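Questions I get about machine guarding, answered by me, Eulalia Benítez. I spend my working life putting light curtains, interlocks and e-stops on other people's equipment, and these are the things folks ask most.

### Do I need a light curtain or a fence?

Depends how often somebody has to reach in. If it's once a shift, a fence with an interlocked gate is cheaper and you'll forget it's there. If an operator loads parts all day long, please don't make them open a gate every time (they will find a way to defeat it, I promise!). At the Troncoso plant we swapped two gates for curtains and the complaints stopped in a week.

### How far back does the curtain go?

Farther than you'd like. You need the stopping time of the machine, measured and not guessed, plus the response time of the curtain and the relay. I bring my own stop-time meter. One press I looked at in February was listed in its manual at 70 milliseconds and I measured 323. Worn brake. The curtain had been mounted using the manual's number, so we moved it back that same afternoon.
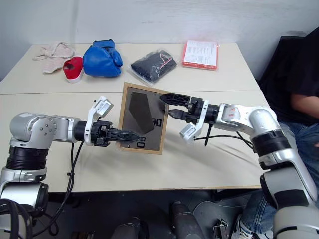
Mirta Zúñiga wrote in to say that her shop measures stop time every year and writes the result on a tag on the machine itself, and she wonders why more places don't. I wonder too! Put the date on the tag as well, and do the test with the heaviest tooling you run.

### Can I reset from anywhere?

No. The reset button goes where you can see the whole danger area and can't reach it from inside. I still find them on the back of cabinets.

### Is a Vevport relay okay with Stestix switches?

Usually, yes. I mix the two all the time. Check the wiring diagram for the switch outputs first, as the older Stestix ones are plain contacts and the newer ones are solid state, and the relay has to be set up for whichever you've got. If you wire several plain-contact switches in series, know that one opening and closing can hide a fault on another.

### What does a job cost?

All over the place. The last small one, a single gate at Clatska with one switch, a relay and my time, came to $2,847. Nearly half was wiring, so if you have a good electrician in house, use them and I'll come check it.

### Do you do the paperwork?

I do the risk assessment and the validation sheets. You keep the originals.

Last updated August 22, 2018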